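The Curvy Table: an evening gallery from the back room at Gelano
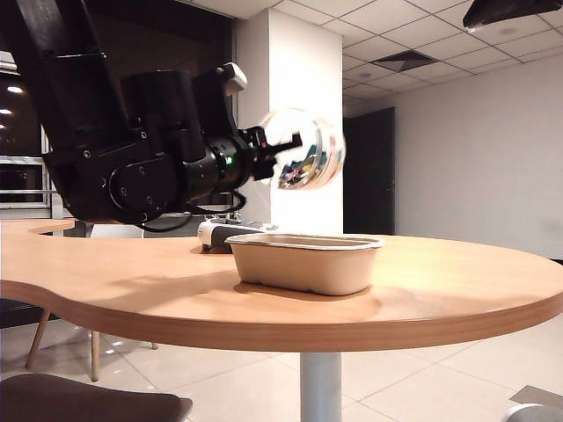

Words and photos by the Nundness Table Diary
Filed under: Rooms, Furniture, Small Things in Tubs
Posted in November, after dinner

The table first, with the windows already dark and the ceiling lights showing in the glass. The clear round tub with the white rim is up over the top, all that blue and green and red and white inside, and the beige tray is waiting underneath with nothing in it yet.

I have wanted to do a page on this table for ages. People come to Gelano for the front rooms (the big shelves, the good lamps, the rug everyone asks about) and then they walk straight past the back room, where the best piece of furniture in the place has been standing the whole time! So I've put together a little tour. It's mostly table, some windows, a bit of chair, and quite a lot about tubs and trays, because that's what the table gets used for. Captions run long. They always do with me.

The outline
If you've never sat at a table with a wandering edge, it takes a day or two to get used to. There's a big round lobe on the right and a narrower bit that curves off to the left, and in between it just sort of goes where it wants. I tried tracing it on wrapping paper once so I could make a cloth for it. The cloth is now a curtain in my laundry room.

The wood
Light, with a soft grain, and it goes pretty warm under the lamps at night. In the morning it looks like a different table, much paler, almost like oat milk. I like the night version better and you'll see that in when I tend to turn up with a camera.

The rim
A thick band all the way along, a shade darker than the top and more orange. I didn't love it at first. I thought it looked like a school cafeteria. Then I spent a winter with my forearms on it and changed my mind completely — there's no sharp edge anywhere, and you can lean for hours.

The leg
One gray-white column, straight down to the floor. This is the part I'd copy if I were having something built, because you can put a chair wherever you please and never get a table leg between your knees. My own kitchen table at home has four legs and I have bruises from every one of them.

Where it came from
We got it from a used office furniture place called Cesico, 60 miles up the road, on a rainy morning when I had gone in to look at filing cabinets. It was standing on its side behind a row of cubicle walls with a tag on it that said 40 dollars. I asked if the tag was right. The person at the desk said it had been there so long they'd stopped seeing it. I bought it before lunch, and I did not get a filing cabinet.

Getting it through the door
A wandering edge is charming until you meet a doorway. We tried it lobe first and then tail first, and then we took the door off its hinges and tried lobe first again. There's still a nick in the paint at hip height. I painted over it in the wrong white, so now it shows up even better than before.

The windows
Big dark panes along the left, with white horizontals running across. At night they turn into mirrors and you get the whole room back again with the lights floating in it. In the day they look out on the parking lot of the old Coutinho building, where there's a very handsome maple and, most afternoons, a delivery truck in front of it.

Light from the windows, part two
Somebody wrote in after the last gallery to ask whether glare is a problem. In summer, yes, for a stretch after four o'clock. You learn to sit on the lobe side with your back to it. In November it's dark so early that it doesn't come up.

The lamps overhead
They're the plain ceiling kind and I've stopped fighting them. I did try a standing lamp next to the table for a while, a nice one, brass. It made a lovely pool of light in exactly the place you didn't need one, and everyone kicked the cord. It lives in the front room now and gets a lot of compliments.

The chairs
Wood, dark brown at the back, from all over. I've never managed to get a matching set and I've decided that I don't care to. With a table shaped like this, matching chairs would look as though they were lining up for something. One of them creaks when you lean left. I usually take that one, out of politeness.

The beige tray
I'm very fond of these. Molded fiber, rounded corners, a nice little lip all the way along, the sort of thing that feels like an egg carton that went to college. They weigh nothing, they stack, and whatever you tip into one stays in it. I used to use baking sheets for sorting and the noise was terrible. Every bead and button sounded like hail.

A word about wet trays
Don't. They go soft at the corners and then they sag, and once they've sagged they never lie flat again. I set a glass of iced tea down in one last summer and it has had a ring in it ever since. It's my tray now. You'll know it when you see it.

The tubs
Clear all the way around so that you can tell what you've got without opening anything, and believe me, I came to that the hard way. We used to have old cookie tins. Beautiful tins! Every one of them with a painted cottage or a sleigh on the lid, and you had to open every last one to find the thing you wanted. The tins went to the front room (with the lamp) and the clear tubs came in.

Labels
I went through a label phase. I had a machine and a color scheme and everything. The trouble is that what's in a tub changes faster than you'd think, and after a month half the labels were fibs. I peeled them off with a hair dryer over one long evening. Some of the glue is still there and picks up lint.

The big sort
Once a year the whole stock of small stuff comes out and gets gone through. Last year's haul came to 2,000 odds and ends, and I only know that because it was written on the invoice from the school that cleared its art closet and passed it all along to us. I can't say I checked. We did it over a week of evenings, a tub at a time, with the radio on low.

How we sort
By color first. I know that some people swear by size and I've had that argument plenty, including with strangers at Cesico. Color is easier on tired eyes and it looks prettier while you're at it, and if you have to stop halfway you can still find things. Size comes later, if it comes at all.

Where to sit
The curved part on the left is wonderful for one person with one tray. You tuck yourself in and the edge sort of wraps around you. The lobe is where you go if you're spreading out or if you've brought a friend. I've eaten a great many sandwiches on the lobe.

What goes in the middle
The tray, nearly always. It's the one spot everyone can reach, and it's right over the column, so the top is steadiest there. If you lean hard on the far tip of the left side you can feel a tiny bit of give. I've never had anything slide, though I wouldn't sit on it.

Cleaning
A damp cloth, well wrung out, and then a dry one. I did once use a lemon polish called Nundness Bright (it's made in town, so of course I had to) and the top was so slick for two weeks that pencils rolled off if you breathed near them. It smelled fantastic, I'll give it that. For the rim I use a soft toothbrush where it meets the top, since crumbs love that seam.

The marks on the underside
If you get down on the floor there's a number in grease pencil, 117, and an arrow. I've asked everybody I can think of. Room number? Lot number? I like to believe there were others and that this one has relatives out there somewhere, standing in dentists' waiting rooms. If you've ever seen another table with this outline, please write to me. I mean it. I would drive to see it.

Things I would change
I'd like a hook under the top for bags. I'd like the floor to be quieter when you pull a chair back, and I've bought felt pads twice and lost them both times. I would also like whoever keeps borrowing the good scissors from the back room to think about what they're doing.

Visiting
The back room is open whenever the rest of Gelano is. Go through the front rooms, past the rug, turn left at the lamp, and look for the door with the nick in the paint. Evenings are quieter, and you'll have a better chance at the curved end. Bring something to sort if you'd like to, or just come sit down at it for a while.

Coming up next on the page
The front room shelves, which I've been promising since spring, and then the cookie tins, every lid, cottages and sleighs and all. I've started cleaning them for it. There's one with a skating pond that I had completely forgotten we owned, and it still had thread in it.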